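3.2 Starting states of the cloth items

Every folding trial in the Kereama series began from one of two starting states. In the first, the flat state, the item was laid out on the table with all four corners exposed and no layer overlapping another by more than a hand's width. In the second, the heaped state, the item was lifted at its approximate center, held until it stopped swinging, and released over the middle of the table. No smoothing was applied after release. The heaped state is closer to what is met when linen comes out of a hamper or a dryer, and most of the difficulties reported in Section 4 arise there.

Items were drawn from the household linen held at the Handville site: bath towels, hand towels, dish cloths, pillowcases and light blankets, 39 in all. Each was washed and tumbled once before entering the series so that the finish left by the manufacturer would not affect the drape. Items with visible tears were withdrawn. Small marks and loose threads were left alone. Drawstrings, hanging loops and sewn tags were also left in place, and their presence was entered on the item sheet — an omission in our earlier Pernari series, where tags had been trimmed and the corners became harder to tell apart.

3.3 Description of heaps

Existing schemes for describing crumpled cloth tend to rely on outline alone. Outline is easily recorded, but two heaps with nearly the same outline may need quite different first moves. We therefore recorded heaps by four features of relief, following the terms used in the Orkis handling notes with small changes.

A mound is a raised mass with a rounded upper surface and no sharp crease along its top. A ridge is a narrow raised fold, longer than it is wide, which may be straight or twisted. A gather is a place where several folds meet and the cloth is bunched, usually with crinkled edges. A pocket is a hollow under a fold, open on at least one side. Flat regions were noted but not classed as features, and shallow depressions in the face of a mound were treated as part of that mound.

The four features are not exclusive. A ridge commonly ends in a gather, and a pocket is commonly found beneath a ridge. Where features joined, the junction was recorded with the feature that stood higher from the table. Coders worked from still views and did not touch the cloth. They were asked to mark a feature as uncertain when its boundary lay wholly in shadow.

White items gave the most trouble in coding. With no printed pattern to follow, the direction of a fold has to be read from the shading, and on a bright surface the shading is slight except in the deeper creases. Open-textured weaves are somewhat easier, as the grid of the fabric stretches and turns with the fold and can be followed by eye over short distances. Figure 2 shows a white cloth with such a texture. The mound at left was coded without dispute. The twisted ridge at center was coded together with the gather into which it rises, and the dark hollow under it as a pocket. The thin cord or loop showing just to the right of the pocket was entered as an attachment, type not determined, and was given no weight in the coding of the folds.

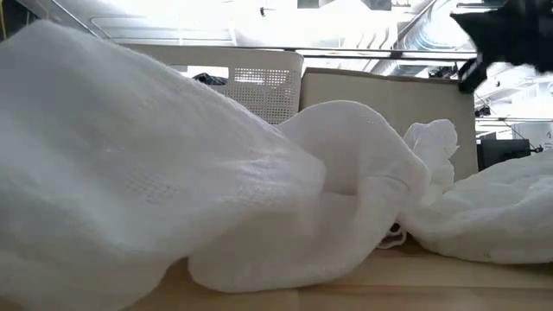
Figure 2. White cloth with a fine grid texture on a light wooden table. Mound at left; twisted ridge at center, rising to a gather at upper right; pocket beneath the ridge.

3.4 Agreement between coders

A total of 542 still views were coded by two coders working separately. Disagreements were grouped by the feature in dispute and then reviewed without changing the original entries. Mounds caused few disputes. Most disagreements concerned the line between a ridge and a gather, in particular where a twisted fold widened gradually along its length. We had expected pockets to be the weakest class, and they were not — a dark opening under a fold was seldom missed, although its depth could not be judged.

In 21 views the coders disagreed on whether a region was flat at all. These were mostly thick or puffy items, in which a single layer can have gentle wrinkles that look like low folds. We kept these views in the set and marked them as unresolved. They are excluded from the comparison of first moves in Section 4.1 but included in the folding times in Section 4.2, where the coding of the heap is not used.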